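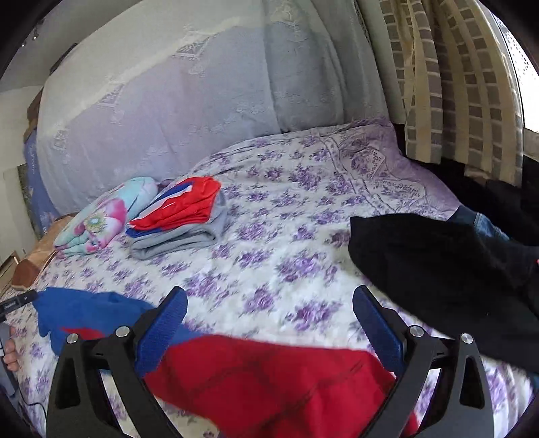

How to film a hand puppet for a short comedy pilot

If you have a puppet with plenty to say and a friend willing to point a camera at it, you are most of the way to a pilot already! I have made two of these at home now, the second for our little Rendwood series, and most of what follows I learned by doing it badly first.

1. Write short
Keep your script to 7 pages at most. Puppets talk quickly and get to the joke sooner than people do, so a page that looks thin on paper will fill up nicely once the character starts interrupting everybody. Read it aloud in the voice (yes, all of it, even if the neighbours can hear) and cross out anything that makes you run short of breath.

2. Build the set high
Raise your table or wall until the top edge is level with your forehead when you are kneeling. Our first set was for standing, and my arm was shaking before lunch. A folded blanket under the knees is worth more than any lens you can buy.

3. Sort out the eyes
Ask your camera person to stand where they will be filming, then turn the puppet's head very slowly until they shout that it is looking at them. Remember how your wrist feels at that moment, because you will need to find it again without looking. With our Sasia, who has rather wide-set eyes, it meant tipping her nose down further than felt natural.

4. Put a monitor on the floor
You need to see what the camera sees. A small second-hand screen is fine - mine is a Wivano that cost 179 pounds and has been dropped twice. Don't flip the picture like a mirror unless you mean to do it every time, or your left and right will get into a dreadful muddle.

5. Film in little bites
Go for takes of a minute or less and rest your arm for 10 minutes after every scene. Open the mouth on each syllable that matters and leave the small ones alone. If a line goes wrong, stay in character and say it again straight away, as some of our best naughty asides came out of a fluffed line and a cross puppet.

6. Record a spare soundtrack
Before you pack up, sit somewhere quiet and do the whole script once more, just the voice. Rustling sleeves get into everything, and you will be so glad of a clean version when you come to edit.

Next time I'll go through cutting it all together, including the Arroyo sketch with the singing teapot, once I have found where I saved it.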